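Recap writer wanted for Picard, season two

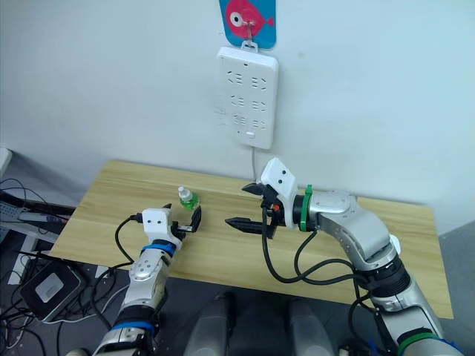
Urkura is an online magazine about television. We publish episode recaps, interviews and a weekly podcast, and we have roughly 4,000 paying subscribers. We need a freelance writer to cover the second season of Dukau, the mystery serial set in a flooded mining town. The season has 12 episodes and starts in November.

The column is called Picard, after the town in the show. Siyabonga Hendricks wrote it last season and is moving to the podcast. He will share his notes on the timeline and the family trees.

What you would do:
Watch each episode when it airs at 9 p.m. Eastern. We don't get advance screeners.
File a recap of 900 to 1,200 words by noon the next day.
Answer reader comments for an hour after the recap goes up.
Join the podcast for the premiere and the finale.

You should have seen all of season one and be able to say who knew about the second tunnel and when. Theories are welcome in the last section of the recap. Please keep them out of the plot summary. Leaked scripts and set photos are off limits.

Pay is $210 per recap, with 38 days from invoice to payment. Podcast appearances are paid separately. The work is remote, but you must live in the United States.

To apply, send two writing samples and a short paragraph on the season one finale to Indira Palaniappan, TV editor, through the Palidico form on our jobs page. Put "Dukau recaps" in the subject line. Finalists will be asked to write one paid trial recap of an older episode.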